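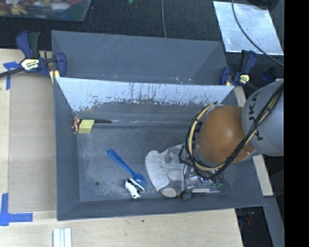
Ticket: grasp planner stalls on bin pick, cell Warklow
Opened by: Duván Urrego
Status: open, workaround in place

9:40 Planner hangs after 324 picks. No fault on the KUKA side, arm just holds. Log ends at "no valid candidates" and the retry loop never exits.

10:05 Restarted the node, same thing after 21 picks. Samuele thinks it's the mask for the clear rod by the rear wall, depth is junk there. Glove segments fine. Spoon gets split in two, handle and bowl, becuase the bowl is translucent.

10:50 Dumped the cloud. 2,688 points left after the wall crop, way too few. Crop box is still the one from April, before the bins got reclamped. Myrto has the new corners, will push.

11:30 New crop in. Candidates are back on the sponge and glove. Still nothing on the rod.

13:15 Set max retries to 4, then skip the object and rescan. Loop exits now. Veikko to review teh merge, pls don't restart the node while the soak run is going.

Left to do: rod mask, spoon split. Assigned to Samuele.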